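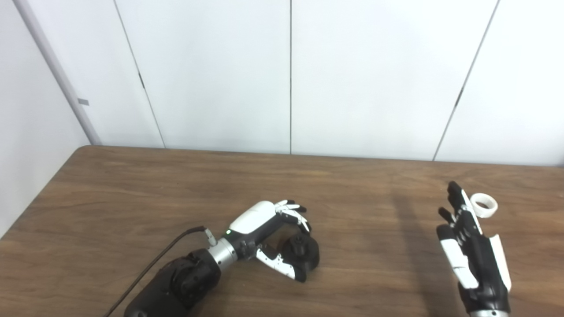
Zamik 输液泵取出后的保管与检验协议,原告方单独拆机算不算毁损证据?

打印本页 | 通过电子邮件发送

本站使用 Cookie 以保存登录状态和阅读进度。继续浏览即表示同意。[接受] [设置]

**mhamdy** 发表于 2024年11月24日

手上一件产品责任案,被告是 Wumard,涉案器械为 Zamik 植入式输液泵,批号尾段 613。患者做了取出手术,医院病理科把泵体和导管分装后交给我方,交接单齐全。取出之前我方已向对方发过保全函,对方没有回复。

问题出在检验上。我方专家 Marcela Doležal 收到泵体后做了外观检查和X射线成像,随后打开外壳,取下了阀组。拆解全程录像,零件逐一编号封存。现在 Wumard 的代理人提出动议,主张我方在未通知的情况下做了破坏性检验,请求排除专家报告,并请求作出不利推定。

对方的核心论点:阀组一旦从壳体上分离,密封圈的原始压缩状态就无法恢复,他们的专家没有机会独立测量。

我想听听意见,尤其是做过器械案的:排除报告的可能性有多大?有没有中间的补救办法?合同、保修条款之类先不谈,只谈证据。

**剖面线** 回复

先分清检验的性质。X射线成像和外观检查属于非破坏性,没有争议。开壳要看结构:螺钉连接的,多数专家会说可逆;激光焊接的,切开就是破坏性的,录像救不了。你没写壳体是哪种。

另外“没有回复保全函”帮不了你太多。保全函是要求对方保存,和通知对方到场检验是两件事。

**mhamdy** 回复

焊接。切口在壳体侧面,避开了阀组一侧。Doležal 的报告里写了切割深度和进刀位置。

**taha_h** 回复 剖面线

我的看法没有这么悲观。法院在毁损证据问题上通常看三点:有没有保存义务,主观状态如何,对方受到的损害能不能用较轻的措施弥补。第一点楼主肯定有。第二点从描述看,最多是过失,有录像,有编号,没有隐瞒。争议集中在第三点。

密封圈的压缩量在X射线图像上能不能读出来?如果分辨率够,对方专家可以用原始图像数据独立计算。那样损害就小得多,排除整份报告明显过重。

我是 Hegazy,以前代理过器械厂商一方,所以不算替原告说话。

**剖面线** 回复 taha_h

弹性体在X射线下对比度很低,普通设备拍出来基本是一团灰。除非密封圈里有填料,或者做的是CT。请楼主确认一下。另外必须交原始数据,不能只交导出的图片,压缩过的图像对方专家一定会攻击。

**mhamdy** 回复

做的是CT,原始数据保留在 Radwan 实验室的服务器上,校验值在交接时记过。分辨率我得问 Doležal。动议的答辩期是30天,时间还够。

**So-yul Ki** 回复

从实验室角度补充几句。Zamik 这个型号我没有拆过,以下是同类植入泵的一般做法。

检验协议应当在任何切割之前由双方签字,里面至少写明:器械的标识和接收状态;清洗和灭菌方法;每一步的设备、参数、操作人;停止条件,也就是出现什么现象时必须暂停并通知双方;剩余样品如何分配和保存。清洗这一步经常被漏掉。有的消毒剂会使弹性体溶胀,之后测出来的尺寸就没有意义了。楼主的案子里,医院在移交前用的是什么固定液或者消毒剂?这个问题可能比切割本身更要紧。

导管也不要忘。残留药液结晶的位置能说明堵塞是在泵侧还是在远端,冲洗一次就没有了。我见过专家先用生理盐水冲导管,再来写“未见堵塞”。

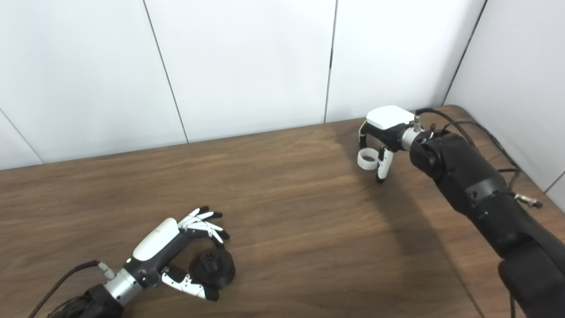 还有保存条件。泵体和导管应分开,导管避光,温湿度有连续记录。每次开封都要登记时间、人员、理由,重新封签并换号。交接单上只写“完好”没有用处,应写明封签号和可见的损伤。对方如果要复检,先让他们看登记表,再谈样品移交。

**mhamdy** 回复 So-yul Ki

医院的记录上写的是酶清洗剂,没有写浓度和时间。导管没有冲洗,仍在原封装里。

**剖面线** 回复

那就有谈的余地了。导管未动,等于最有争议的流道证据还有一半完整。建议主动提出由双方共同检验导管,先把协议草案发过去,再交答辩状。法官看到你方在补救,态度会不同。

**证据规则第三版** 回复

不同意主动提出。现在发协议草案,对方会把它附在答复后面,说你方承认当初应该有协议。程序上应当先答辩,把录像、编号、CT数据全部列为附件,主张没有实质损害,同时备位请求以较轻措施代替排除。共同检验放在备位请求里写,由法院来定。

**taha_h** 回复 证据规则第三版

这种担心有点过。对方现在的动议本来就是在说你没有协议,事实摆在那里,草案不会多给他们什么。况且共同检验的提议通常可以按协商往来处理,能不能作为证据提交要看当地规则。楼主,案子在哪里?

**mhamdy** 回复

Fernau。这里有协商保密规则,但只覆盖和解金额和条件,检验安排算不算,我没查到判例。

**证据规则第三版** 回复

那就是风险。没有判例时我不会拿客户的案子去试。可以在信里写明保留一切权利,但别指望这句话有多大用。

**Samah Belkadi** 回复

补一个大家没提的角度:同批次的其他器械。毁损动议的前提之一是证据不可替代。如果争点是设计缺陷,同型号的未使用样品在相当程度上可以替代;如果是制造缺陷,就不行,每一只泵都是孤证。楼主的诉状主张的是哪一种?

我处理过的一件骨科器械案,原告两种都主张,法院只在制造缺陷部分限制了专家证言,设计缺陷部分照常进入审理。结果对原告可以接受。

还有一点,向 Wumard 索取613批次的留样记录和出厂密封测试数据。厂商手里一般有留样。如果他们自己把留样销毁了,损害的说法就很难讲得圆。请求里把时间范围写宽,写到退货分析报告。

**mhamdy** 回复 Samah Belkadi

两种都主张了,制造缺陷是主线。留样记录在10月的第一轮请求里要过,对方以商业秘密为由只给了目录。目录共500页,留样部分在后段,分析报告那一栏全部遮盖。

**Samah Belkadi** 回复

遮盖的部分可以申请不公开审阅。商业秘密对应的是保护令,当事人不能据此整栏不交。建议把这个申请和答辩放在同一次开庭。

**剖面线** 回复

同意。另外让 Doležal 写一份补充声明,只讲三件事:为什么选那个切口,CT数据能支持哪些测量,哪些测量已经不可能再做。最后一项一定要写。专家自己说出局限,交叉询问时损失小得多。

**证据规则第三版** 回复

最后一项我也同意,前提是措辞由律师先过一遍。关于主动提协议,我保留意见。

**mhamdy** 回复

Doležal 刚回信:CT体素为18微米,密封圈含硫酸钡填料,轮廓可分辨,压缩量她认为可以计算,误差要另做标定。酶清洗剂的影响她打算用同材质试片做对照。

先按答辩加备位请求起草,导管的协议草案同步准备,发不发等和当事人谈过再定。裁定下来后我再更新本帖。

---

订阅每周邮件摘要:输入邮箱地址 [订阅]

相关主题

植入器械取出后医院病理科拒绝移交,怎么办
批次留样记录的开示范围
专家补充声明的提交期限能否延长
CT原始数据作为附件提交的格式问题
同时主张设计缺陷与制造缺陷时的举证安排
保护令模板讨论(旧帖)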